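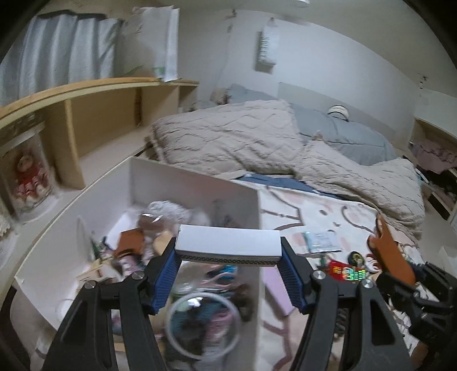
Clenside moves home-sorting crews to recorded gripper work

Clenside, the Storkness company that sorts and packs household contents ahead of moves and long stays away, has put its bedroom crews on hand-held grippers for part of every shift. The change took effect in February and applies to all 39 field staff. Recordings from the grippers are used to train Tautahi, a two-armed sorting machine that the company plans to run at its depot and later in customers' homes.

Under the new schedule, a sorter works the first two hours of a job with the gripper and the rest by hand. The tool has two jaws with soft pads and is closed by a trigger. A camera mounted on it records what the jaws approach, how they close and where the item is set down. The sorter talks only to start and stop a recording. Each run covers one task, such as clearing a bedspread or filling one open box, and is labeled at the end of the shift.

The supplier of the grippers and the labeling software is Farnudau, which also receives a copy of the recordings. Customers sign a separate consent form. Rooms where consent is not given are sorted by hand only, and the crew is paid the same for them.

Clenside has set a target of 2000 usable runs before the first depot trial. A run is usable if the item stays in view of the camera from pickup to release and if the label matches the task sheet. Runs in which an item is dropped are kept if the sorter picks it up again with the tool. Runs finished by hand are thrown out.

Léonie Huet, who manages field operations, said bedrooms were chosen first for the range of objects they contain.

"A kitchen is mostly hard things of known shape," Huet said. "In a bedroom you get cable, tape, scissors, paper and clothing on the same surface. If the machine is trained on mugs, it will not handle that."

The effect on working time is the point the crews raise most. According to Huet, a bed that takes one sorter 20 minutes by hand takes close to twice that with the gripper. Clenside has lengthened bookings to match and has not raised the price to the customer. The extra time is charged to the development budget, which also pays for a second person on jobs above a certain size.

Small and flat items account for most of the delay. Envelopes and folded paper have to be slid to an edge before the jaws can get under them. Sorters were at first told to leave such items for the hand stage, but that instruction was withdrawn after three weeks when the first batch of recordings was found to contain almost none of them.

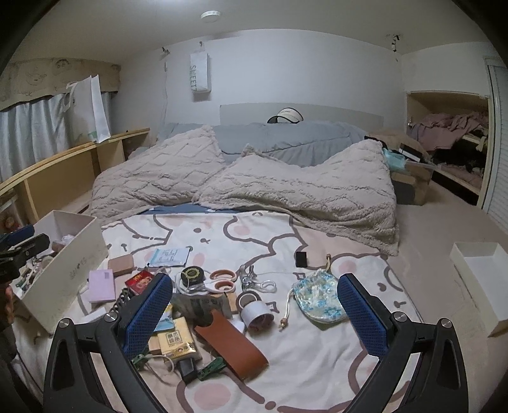
Ginette Marty has sorted for the company for nine years and now trains the others on the tool. She said the order of work has changed along with the speed. By hand, a sorter picks up several things in one pass and decides on the way to the box. With the gripper it is one item at a time, and the decision has to be made before the jaws close.

"You stop and look more," Marty said. "I used to do the small stuff without thinking about it. Now I have to think about which side to take it from, and then I have to do it the same way a second time so they can compare."

Marty's training course runs for two half days. The first covers grip and wrist position, the second covers labeling. Sorters practice on stationery and folded cloth before going into a home. Scissors and other bladed items are picked up by the handles in all cases, and glass is left out of recorded work for now.

Wrist strain was reported by four sorters in the opening weeks. Clenside responded by capping continuous use at 25 minutes and by offering a lighter handle, which most of the crew have taken. A sorter who does not want to use the gripper can ask to be moved to loading or to customer visits. Two have done so.

Pay is the other open question. Staff receive a flat supplement for each recorded shift. Armelle Perrin, who represents the field staff in talks with management, wants a payment for each usable run on top of it. She also wants a written commitment on headcount once Tautahi is in service.

"The supplement covers the effort of the shift," Perrin said. "It does not cover what the recording is worth afterward. Our members are teaching a job they know, and we think that should be priced on its own."

Management has agreed to no forced layouts of shifts and no dismissals linked to Tautahi during the trial. It has not agreed to anything beyond that. Huet said the company expects sorters to move toward checking and customer contact, with the machine taking repeat work at the depot, such as emptying mixed boxes into trays. She did not give a figure for the number of posts in either group.

Femi Onyeka, the engineer in charge of the trial, said the depot stage would be narrow. Tautahi will work at a fixed table under even light, with one mixed box at a time and a sorter standing by. It will be allowed to refuse an item and push it to one side. The refusal rate will be logged by item type and sent back to the crews, who will be asked to record more of whatever is refused most.

Soft items are expected to be the hardest group, Onyeka said. Bedding is outside the trial entirely. It hides other things, and the present recordings do not show what a sorter feels through the cloth before lifting it. Crews will go on checking and folding bedding by hand.

Customer reaction has been limited so far to questions about storage. Recordings are held for two years and then deleted unless the customer has agreed to a longer period. Faces and readable papers are blurred before the files leave Clenside, a step that is done by software and then checked by Jacqueline Delaunay, the office manager. Delaunay said the checking takes up most of her mornings – a part-time post to share it has been advertised.

Talks on the per-run payment continue next month. The depot trial will begin when the run target is met, and the crews will stay on the present schedule until then.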